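September 18, 2025
By Fadwa Slaoui

So I'd been editor of the Tramdale Lantern for exactly 4 days when Jailson Xavier slid a demo CD under my door. A CD! I had to borrow my roommate's ancient car just to play it.

The band was called Grodis and they were terrible for two songs and then, on the third one, they weren't. I sat in the parking lot behind the library with the windows up and played it until the battery light came on. Then I went upstairs and wrote 1,046 words in one go, which I have never done for any class, ever.

Jailson played bass. He hadn't put that in his note.

"You could've told me," I said when he turned up at the office to see if I'd run it.

"You'd have been nice about it," he said. "I've read your nice reviews. They're awful."

Rude - but fair. I'd once called a guy with a kazoo "promising."

I ran the piece on a page nobody else wanted, next to the bus times. We print 200 copies, and by lunch I'd found a stack of them propping open the cafeteria door. I took one back out of spite and read it again on the stairs. I still liked it, even the part where I compared the drummer to a washing machine going downhill.
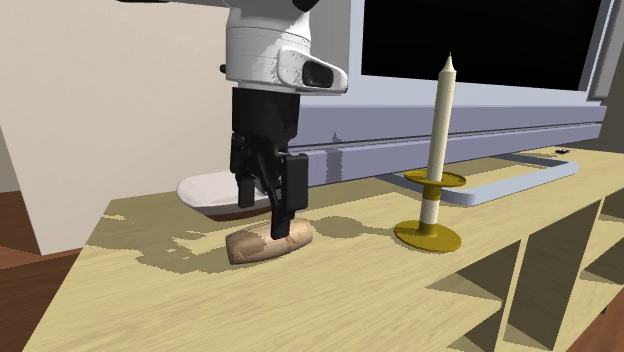 Then in February they got a slot at Fistasetti, the bar with the sticky stage, and I went along with my notebook and my serious coat. The drummer, Bezerra, found me by the coats before they went on.

"Are you the washing machine girl?"

I said I was. I had my pen in my hand, so there was no getting out of it.

He pulled up his sleeve. He'd written it on his arm in marker, the whole sentence, all the way down to the wrist.

"Stand at the front," he said, and went off to find his sticks.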